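Design and Trial of a Peg Board for Assembly Practice
Student Project Report
Enthorpe Technical Institute, Department of Product Design
20 June 2025

1. Purpose

The project set out to design a board on which short assembly tasks can be practiced and compared. The board was required to hold parts of differing shape, to lie flat on an ordinary work table, and to be made with the equipment available to students of the department.

The board with its blue parts and white fixtures, on the covered table:

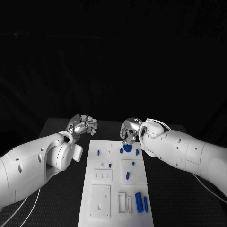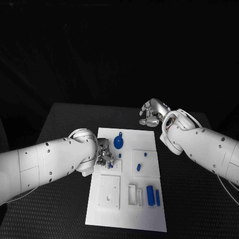
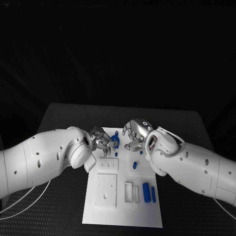
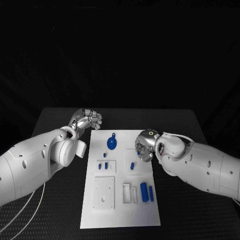

2. Design

Three layouts were drawn in May. The first placed all fixtures in one row and was rejected, as it left too little room between neighboring parts. The second used a ring. The third, named Tesar in the project files, spreads the fixtures over a rectangular board and was selected for production.

Color was restricted to two. Parts to be handled are blue; the board and everything fixed to it are white. A version with gray fixtures was considered, but the edges of the holes were harder to find under the lamps in the workshop.

3. Materials and Cost

Stock was supplied by Pliltuvness. The budget was 200 dollars, including spare parts. The table surface was covered in a dark textured material to limit glare and to keep the board from sliding when a peg is pressed home.

4. Trial Procedure

Each trial began with the blue parts in their starting positions and ended when the last part had been seated. The time limit was 10 minutes. A part dropped off the board was returned to its starting position and the clock was not stopped. The group completed 23 trials, all recorded on the standard department form.

5. Findings

The straight pegs caused little difficulty. Most of the lost time came from parts that must be turned to the correct angle before they will enter, and the clearance on two of the holes proved too tight. These were opened slightly with a hand file after the fourth trial, so the earlier times should be read separately from the later ones.

The length of the board was also raised in discussion. Parts at the far end require a longer reach, and a shorter board would fit the storage cabinets in the Tawhiri workshop.

6. Further Work

The group recommends that a second board be produced with chamfered holes and a reduced length. Drawings for both versions are held by the department under file number 3000.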